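Search products Go

Fingertip and Linkage Service Kit for Two-Finger Grippers
Bramel part no. 453

Share 11

The 453 kit has the wear parts for one two-finger linkage gripper: a matched pair of angled fingertips, pivot fasteners, joint caps, body screws and a small tube of Gondal joint grease. It fits the Redis wrist gripper in both the standard and the long-finger version. It does not fit the parallel-jaw model, which has its own kit.

Most shops order this when the tips stop meeting squarely. Parts start to rotate in the grip, or thin stock slips out at the bottom when the arm lifts. You may also hear a light click at the joints when the fingers reverse direction. Check the mounting bolts at the wrist before you order anything. A loose wrist plate gives much the same symptoms and costs nothing to fix.

What's in the box

2 fingertips, left and right, sold as a pair only
Pivot fasteners for both linkages
Joint caps, inner side
Replacement body screws
Gondal joint grease
Printed instruction sheet

Tools are not included. You will need a hex key set, a low-range torque driver, a lint-free cloth and a feeler gauge. The torque values are on the instruction sheet, and they differ between the standard and long-finger versions, so use the column that matches the serial plate.

Before you start

Work over a clean, light-colored surface if you have one. The fasteners are small and dark and they roll. Move the arm to its service pose with the gripper where you can reach it from both sides, then open the fingers all the way from the controller. Once they are open, cut power to the arm and lock it out. Don't push the fingers by hand to get more room. The linkage is geared to the motor, and forcing it can skip the position reference.

Leave the signal cable plugged in unless you are taking the gripper off the wrist. If you do unplug it, hold the connector body and pull straight. Tape the end so that grease stays out of the pins.

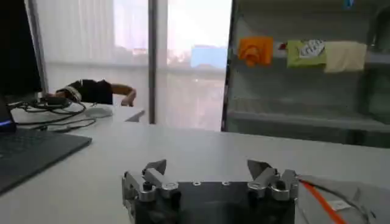
Changing the tips

Do one side at a time. The other side is then still together and you can look at it if you lose track of the order. Take out the tip screw, slide the old tip off along its slope, and wipe the seat. Any grit left on the seat will tilt the new tip. Push the new one home with your thumb and start the screw by hand. If it binds in the first turn, back it out and try again -- the thread in the finger is softer than the screw.

Check each pivot while the tip is off. Hold the link between two fingers and rock it. You should feel it turn freely but not shift sideways. If it shifts, replace the pivot fastener and the cap on that side. We suggest doing both sides together once either one is worn, and the kit has enough parts for that.

Put a thin film of grease on the pivot only. Grease on the fingertips is the most common reason a freshly serviced gripper drops parts, so clean the faces with alcohol when you are done.

Setting the closed position

Restore power, keep clear, and run the fingers closed at the lowest force setting. The tips should touch along the full width of the face. Slide the feeler gauge in from the top and then from the bottom. If it goes in on one side only, loosen the tip screw on that side, close the fingers again with the screw loose, and tighten it with the tips together. Then teach the new zero from the gripper menu. Old programs will run without changes once zero is saved.

Cycle the gripper 11 times with nothing in it and listen. Then run your normal part for a few picks before going back to full speed.

Service interval

Look at the tips once a week. Friday at the end of the shift works well for most cells. Cells that handle raw castings or anything with a burr will go through tips faster than cells handling bagged or molded parts.

Ordering

The kit is packed singly or in cartons of 5. Rubber-faced tips made by Prorex fit the same seats and are listed separately. Don't mix one rubber-faced tip with one metal tip, as the closed position will be off center.

For questions on fit, send the serial number to Darcy Dhillon in the Bramel parts office. A photo of the worn tips helps too.

2 comments

Contact | Returns | Copyright Bramel | Back to top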